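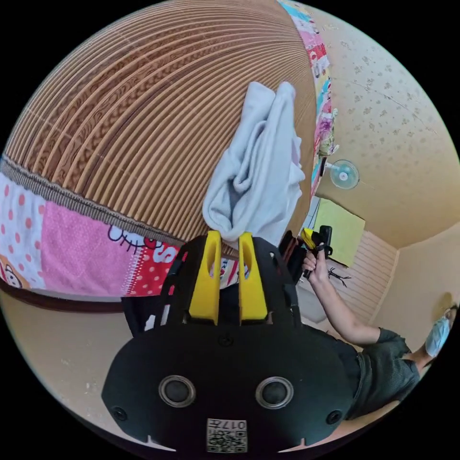 How do you get towels soft again once they've gone stiff on the line?
Cut the detergent back by half, leave the softener in the cupboard for a while, and give each towel a good hard flick before you peg it out.

Replies to this topic

pegs_and_all wrote:
That's the short version my mum would have given, and it's the one I still go by. I'd add a half cup of plain white vinegar in the rinse every now and then, especially if you're on bore water like we are. Our bath towels were like sheets of cardboard when we first moved out here, and I was all set to throw the lot out and start again. I'm so glad I didn't, because they were a wedding present and the colour has hardly faded!

Kumudini Thambiah wrote:
Lovely thread, this takes me back to my aunty's laundry (concrete tubs, a mangle nobody was allowed to touch, and the smell of yellow soap). I have to disagree about the vinegar, though, pegs. I used it faithfully for two years and the rubber seal on our old front loader went all tacky. The repair fellow charged me $229 and told me to lay off it. Could be a coincidence, I suppose, but I haven't gone back. Now I just do an extra rinse and finish the towels with 16 minutes in the dryer, and they come up beautifully.

pegs_and_all wrote:
Ouch, that's a fair bit for a seal! Ours is a top loader so perhaps that's why I've got away with it. What dryer have you got, Kumudini?

Kumudini Thambiah wrote:
A Tullex, the small one that hangs on the wall. It's noisy and I wouldn't call it pretty, but it was here when we bought the house and it's still going.

dusty_verandah wrote:
I'm going to be the grump and say I like a scratchy towel. It dries you properly and wakes you up. My wife has the fluffy ones from Nouri and you may as well dry yourself with a balloon. That said, I do agree about the detergent. We were using a heaped scoop for years, out of habit more than anything, and the rinse water was still cloudy at the end.

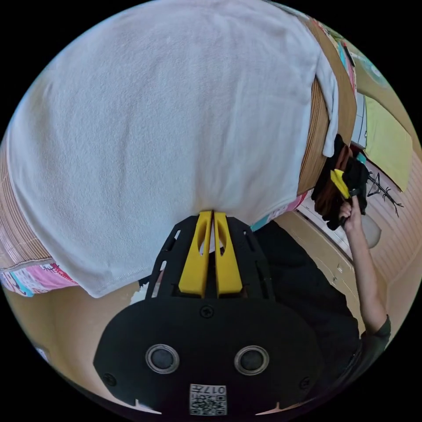
Fleece, Blankets and Throws

marmalade_jan wrote:
Posted 9/26/18
Can I sneak in a fleece question while you're all here? I have a big white fleece throw that's gone a bit flat and pilly after last winter, and I'd love to have it nice again before my sister comes to stay in December. The tag fell off ages ago so I've no idea what it's supposed to be washed in.

pegs_and_all wrote:
Cool wash, inside out if it has an inside, and on its own! Never, ever with towels. The lint goes straight onto the fleece and you'll be picking it off until Easter. Dry it in the shade over two lines so it doesn't get a crease down the middle.

dusty_verandah wrote:
Two lines is a luxury. We drape ours over the back of the outdoor chairs and it comes to no harm. Watch out for the magpies.

Kumudini Thambiah wrote:
Jan, for the pilling, a soft brush does wonders while it's still a touch damp. Go gently and always in the same direction. I bought a Ginis fabric shaver once and it chewed a hole right beside the hem, so I'm wary of those now, although my neighbour swears by hers and does all her jumpers with it.

marmalade_jan wrote:
Thank you all, you're very kind. I'll have a go with the brush on a corner first. Does anybody know if wool wash is all right on fleece? I've most of a bottle of Pekwood left over and it seems a shame not to use it.

pegs_and_all wrote:
I've used wool wash on ours plenty of times and never had any trouble. Just a capful, mind.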